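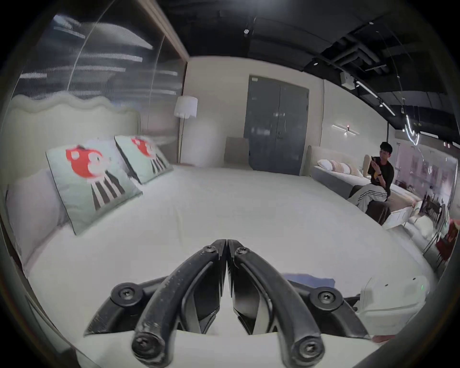
Page last changed: June

Titeo review: three months with an affiliate link manager on a small home blog

I put off buying a link manager for years. My blog is small, it earns enough to cover the hosting and the odd nice lunch, and I'd always looked after my affiliate links by hand with a text file on my desktop called LINKS NEW FINAL. You can probably guess how well that was going.

Then one of the shops I link to moved to a different affiliate network and every single link I had to them stopped paying. They still worked, mind you. Readers clicked, landed on the shop, bought their lamp or their duvet cover and I got nothing for it. It took me ages to notice, and when I went looking I found 51 posts that needed changing. By hand. Some of them had the same link in the intro, in the middle and again in the bit at the bottom.

I did eleven or so posts in one evening and then went and bought Titeo.

So what is it?

Titeo is a plugin that keeps all your affiliate links in one list. You add a link once, give it a short name, and then use the short name in your posts. When the shop changes its address or its network, you change the link in the list and every post follows along. If you've used any other link manager you'll know the idea already, there's nothing new about it. What I liked from the trial was that it also scans the posts you've already got and pulls the old links in, which was the thing I needed.

I paid for it myself, on the yearly plan, and the links on this page to Titeo are plain ones. I'm not in their partner scheme (I did apply, they never got back to me, make of that what you will).

Setting it up

Installing it took no time. The first scan was another matter. I'm on the cheapest plan at Stornden, and the cheapest plan at Stornden does not enjoy being asked to read every post you've ever written. The first scan ran for a while and died. So did the second. I wrote to Titeo's support and got a very nice reply from someone called Subbarao Amin, who told me to go into the advanced settings and turn the batch size right down. I did that, started it again at bedtime, and in the morning it had finished.

It found 203 links. I'd have guessed at less than half of that! Quite a few were to things that haven't been sold for years, and there was one to a shop I have no memory of whatsoever.

Why the smaller batch isn't the default I don't know. Surely plenty of people buying this are on cheap hosting like me. I'd have given up if the support had been any slower.

The other snag was my theme. I use Skandine, the free version, and it has its own button style for product links. Titeo has a button style too. Put them together and you get a button inside a button, with two borders and very odd spacing. There's a tick box under Display that turns Titeo's off, but it's on by default and it's called "Enhanced output", so it took me most of an afternoon to find. If you're on Skandine, untick Enhanced output before you do anything else. 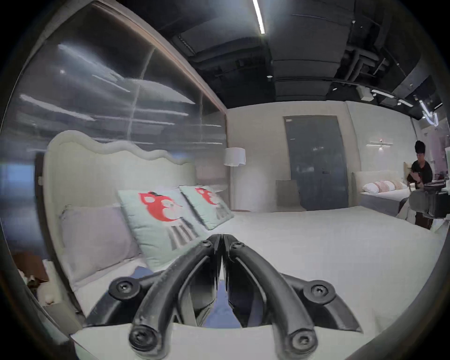
White bed cover with a pale cream, wavy-topped headboard.

Day to day

Once it's in, you mostly forget about it, and I mean that kindly. When I'm writing a post I highlight the words I want to link, press the little T in the toolbar, start typing the short name and it comes up. I used to have the text file open in one window and the post in the other and I'd still paste in the wrong one now and then.

You'll want to think about your short names early on. I didn't, and I've now got "lamp", "lamp2", "newlamp" and "lampgood". You can rename them afterwards and the posts keep up, so it's no disaster, but renaming is done one at a time and I can't face it. A friend suggested shop first, then product, then colour if there is one. I've done that with the new ones and it's much easier to find things.

Groups are handy too. I have one for each room and one for things that only matter at Christmas. You can switch a whole group off, and the links turn into ordinary text until you switch it on again. I tried this on the garden furniture posts over the winter and nothing broke.

The checker

This is the bit I'd pay for on its own. Titeo goes through your list on a schedule (daily, weekly or monthly, mine is weekly) and tells you which links are dead, which ones now go to a shop's front page and which ones have lost their tracking code along the way. The last sort is the sneaky one, the exact thing that had caught me out before.

The email it sends is ugly as sin but it's clear. Broken ones at the top, suspicious ones underneath, and a link to fix each. I make a cup of tea and work through them.

It does get things wrong. One of my shops blocks anything it thinks is a robot, so every week Titeo tells me all their links are dead, and every week they're fine. You can tell it to ignore a link, but you can't tell it to ignore a shop. I've asked for that. Apparently it's "on the list".

The reports

Hmm. This is where I go a bit lukewarm.

You get clicks by link, clicks by post and clicks by day, and there's a graph. All fine. What you don't get is money, unless you're on the bigger plan, and even then it only works with a handful of networks and mine isn't among them. So I know that my post on reading lamps sends more people off to the shops than anything else I've written, and I know from the network's own page what I earned last month, and joining those up is still me with a notepad.

It was useful for one thing though. I'd always assumed that people click the link at the end of a post, after they've read it all. On my blog they don't! They click the first one, by miles. I've since gone back to my older posts and moved the main link up nearer the top. My earnings have gone up a bit, but I also wrote more in the spring than I usually do, so I wouldn't want to promise you anything.

Also, the click numbers include your own clicks unless you tell it not to. It's under Visitors, then Exclude. I spent a very happy fortnight thinking a post had taken off and it was me checking the buttons.

Does it slow the site down?

A touch. I ran the same page through a speed test before and after, several times, and it was slower with Titeo on, but so slightly that I couldn't tell by eye. Turning off the click graph on the dashboard made the admin side feel nippier. Readers never see that part anyway.

Price

There's a free version that lets you keep a small number of links with no checker, which to my mind makes it a trial. The yearly plan covers one site, and the next one up covers 3. I'd like something in between, as I've got 2 blogs (the other is about my allotment and earns nothing at all, bless it), and I'm not paying for a third site I haven't got. For now the allotment is on the free version.

They do put it on sale every so often. I bought mine at full price and the discount turned up in my inbox not long after. Typical.

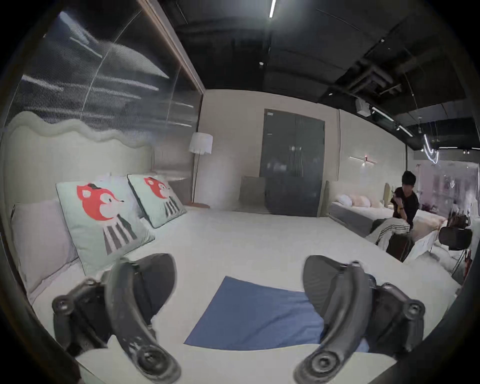

Fox cushions against the headboard, with a folded blue cloth on the mattress.

How it compares with Arumugam

Arumugam is the one everybody in my blogging group uses, so I gave that a go as well, on a test copy of the blog. It's prettier. The product boxes look lovely straight away, and it got on with Skandine without any fiddling. If you write a lot of "best this, best that" posts with pictures and prices in a row, I think you'd be happier with it.

But it keeps the links in its own kind of block, and when I switched it off, all of those blocks turned into blank gaps. With Titeo there's an export button that writes the full links back into your posts as normal links, and then you can take the plugin off and carry on. I tested that on the copy before I paid and it did the job, apart from a few posts where I'd put a link inside a table. I'm wary of anything I can't leave, so that pretty much settled it for me.

Arumugam's checker only runs when you press the button. I know myself well enough to say I'd never press it.

Things I'd change

The names of the settings, for a start. Enhanced output, Smart relay, Soft cloak... I still don't know what Smart relay does and I've read the help page twice. It's off on my site and everything works.

I'd like the disclosure line to be easier. Titeo can add a sentence to the top of any post with an affiliate link in it, and well done to them for including it, but you get one wording for the whole site. I like mine to be a bit different on the gift guides. I've gone back to typing it in.

And the phone view is poor. The list of links runs off the side of the screen and you have to drag it about with your finger. I only do it when something's broken and I'm out.

Would I buy it again?

Yes, I think I would. If you've got a dozen affiliate links on your blog, stay with your text file and save your money. Once you've got a few years of posts behind you and you've lost track of what's where, it pays its way, mostly through the checker. Mine found enough lost tracking codes in the first month that I stopped grumbling about the price.

Give yourself a quiet evening for the first scan, turn the batch size down if your hosting is cheap, and take a backup first. I didn't take a backup. It was fine, but I did sleep badly.

Four stars out of five. I'll come back and change this if they ever sort out the shop ignoring thing.

Comments are open as usual. If anyone has got Titeo's product boxes to sit side by side in Skandine without the second one dropping down a line, please tell me how, mine still won't do it.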